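Flornon Opens Collection of Towel Handling Examples for Its Learning System Saludo

2018-05-01
By the Flornon press office

FUMCOMBE – Flornon announced today that its workshop in Fumcombe has started the second round of recording for Saludo, a learning system which shall teach robot arms to handle soft household cloth. The first round gave 453 usable examples. With the second round the company wants to bring the total to 954 before November.

Each example is one complete attempt, guided by a trained operator from start to finish. The arm positions, the gripper opening and the camera pictures are saved together. Before every attempt the towel is dropped again by hand, so that the system does not learn only one shape of the cloth.

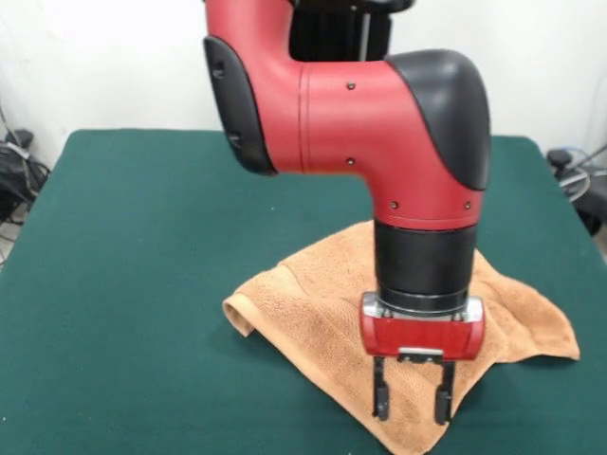
The arm with open gripper above a terry-cloth towel at the Fumcombe workshop. Photo: Flornon

Cloth stays a difficult material for automation. A box keeps its form when it is lifted, but a towel changes with every touch, and a corner can be hidden under a fold. For this reason Flornon also keeps the failed attempts – they are marked and stored in a separate part of the collection.

The work is done with the partner company Nirnesora, which checks the recordings and writes the labels. Operators record in sessions of 42 minutes and then change places, because tired hands give uneven movements. Results of a session are returned to the workshop within 48 hours.

Flornon plans to share a part of the collection with universities. The conditions will be published on the company website.

Comments

clothpeg7: Will the failed attempts be shared too? For our work these would be more useful than the good ones.

M. in Fumcombe: Please do fitted sheets next.

rowan_k: Is 954 enough for different fabrics, or is it only towels for now?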